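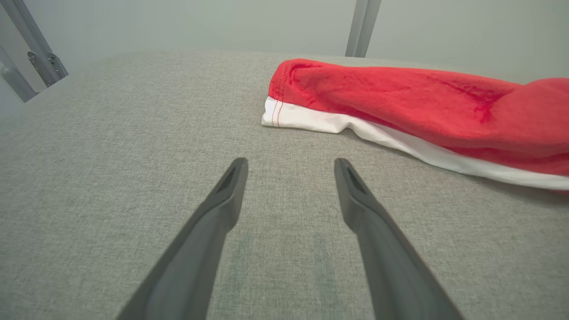

**Figure 1.** Wrist camera view: open fingers, with a red and white garment on the gray work surface.

### 3.2 Work surface and grippers

The two-arm setup was put together in the shared workshop at Rirnholm by Talavera and Garcia. We chose a padded, fabric-covered surface over a bare bench top so that the fingertips could press down under a fold without stalling the motors. The wrist cameras look along the fingers, and at close range they lose most of the garment outline. The head camera covers that gap — it keeps both grippers and the cloth in one view. 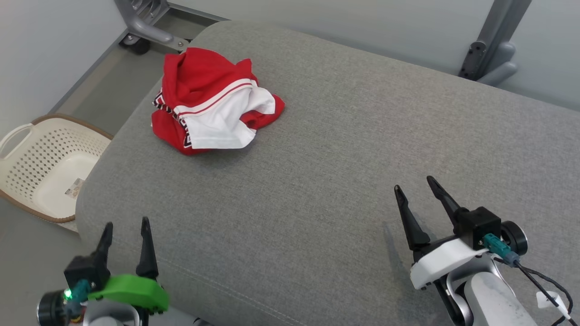 **Figure 2.** Head camera view: both grippers open, the garment bunched at upper left.

The green mounting piece at the base of the left fingers is 3D-printed. Early prints cracked at the screw holes after 60 grasps, and we thickened the walls before the main runs. Cables are plugged into the side of each motor housing and need enough slack for a full wrist turn.

We recorded 107 folding attempts with this layout. In 9 of them a cable snagged and the attempt was stopped. These are left out of the results in Section 4.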